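Go see the slow robots

I spent Thursday afternoon at the Fusden open day, and I have been boring my family about it ever since. The lab takes up the back half of an old printing shop, and they opened the doors to anyone who signed up. By the time I arrived 140 people had come through, a good many of them under ten.

I went in expecting a show. Most robot demonstrations I have sat through were polished to a shine, with music and a presenter in a headset. At Fusden, Danang Purba stood beside a table in his socks and told us the next attempt might fail. It did! He reset everything and tried again, and the whole room leaned in.

We don't see enough of this. A public that only meets robots in edited clips ends up believing either that they can do everything or that the whole business is a trick. Fifteen minutes of watching one try to pick up a sleeve cures you of both ideas. I'd like every lab that takes public money to hold a day like this, twice a year if they can stand it.
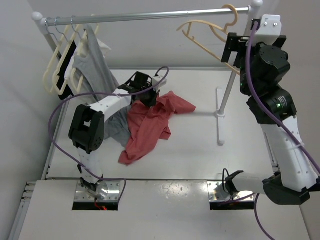 Laundry is the job I would hand over first, and it is much harder than it looks. A shirt has no fixed shape. Every time you drop it, it becomes a new problem. The station I stayed at longest had two arms working around a small garment rack, with a red garment lying crumpled on the table between them and a bare tan hanger waiting on the rail. You or I would have that hung up before we finished a sentence — and I will never again do it without thinking about how much my hands know.

Casimiro Prieto, who runs the hanging project, let the kids ask whatever they liked. One girl wanted to know if the robot gets bored. He said no, but he does, and then he showed her the notebook where he writes down every failed try. She read two whole pages of it.

The next open day is in May. Go early and pick one table to stay at.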